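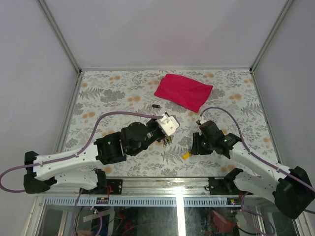
Bench notes > Two-arm cell > Looking after it
Posted in August by Shanti Kashyap

Right, kettle's on, so I'm going to do the thread I keep promising on how we look after the little two-arm cell at Tanura. It will ramble, you have been warned. (1)

First thing in the morning, before anybody powers up, I go round the cables. The purple ones are what I fuss over most. They run along the upper links and then arch over the wrist to the white block at the gripper end, and that arch has to be big enough that the wrist can roll right round without tugging. (2)

Too small an arch and you get a gripper that drops out halfway through a move, comes back when you look at it, and drops out again when you sit down. I lost most of an afternoon to that in my first month. Too big and it flops into the work, so there is a happy middle, and I've put a dab of paint on the sleeve to show where it is. (3)

Lionel Deschamps asked me last time why we don't just tie the cable tight to the link and be done with it. Lionel, I love you, but please don't! Ties at the base end by all means, snug but still able to slide a bit, and then let the rest of it breathe. (4)

Next, the base plates. Both arms sit on black plates on the aluminium rail at the front, and the bolts do creep over time. I check them every 35 hours of running, with the small torque wrench that lives in the Skoris tin. If the tin is empty, it's on Eilif's desk. It is always on Eilif's desk. (5)

Do the bolts in a cross pattern, a little at a time, the way you'd do a car wheel. And wipe the rail first, please, a crumb of grit under a plate is enough to throw the arm off at full stretch. I use a plain lint-free cloth and no spray. (6)

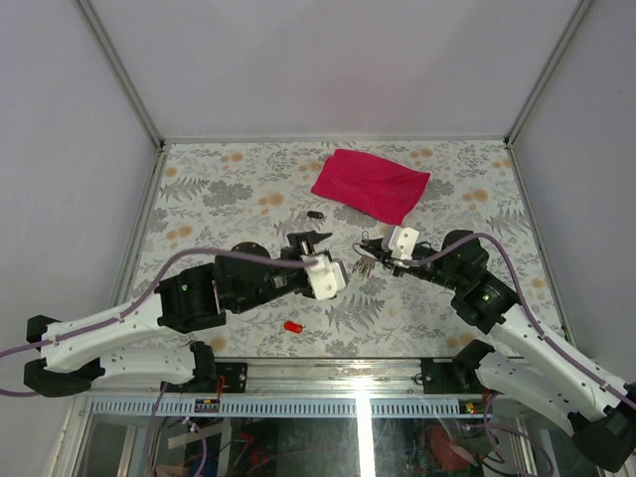 The two-arm cell, Tanura

Keys are my favourite thing for checking the grippers after any work on them. A block will forgive you nearly anything, you can pick up a block with jaws that are miles out. A thin metal ring with a bunch of keys dangling off it forgives nothing at all, bless it. (7)

What I want from the two arms is tips that meet at the same height when they're sent to face one another. If one's high, I go back to the jaw screws before I touch a single number in the software. Maëlys Coste taught me that and she was right, I'd been fixing crooked jaws with offsets for weeks. (8)

The cloth is the other half of it. Soft things show you whether the jaws are closing evenly, and if one finger gets there early the fabric bunches up on that side. Try a corner first, then the middle of an edge, which is harder. (9)

About the flowery sheet, as somebody always wants to know how we keep it flat: smooth it from the middle outwards, tuck it under the side edges and go round again after lunch. A wrinkle under a thin object changes how high it sits, and then you'll be blaming the arm. (10)

Lights! Each wrist has its small green one and I like to see both on before I send any move. If you've got one green and one dark, stop, power down and reseat the connector at the wrist. Don't wiggle it live. Joaquim Rebelo wiggled one live and we waited 18 days for the new board from Plarmont. (11)

Still on my list: the red wires in the lower compartment want tidying, they're a proper bird's nest on the left side. I've got a bag of Bermúdez clips for it and I keep finding other things to do. If anyone has a nice way of routing thin wire behind a slotted strip, send me a picture and I'll be ever so grateful. (12)

Oh, and write it in the log, even when all you did was look. We're on page 134 now and the dull entries are the ones I go back to most. Tea's cold. More when I've done the wires. (13)

Contact | © Bench notes | Back to top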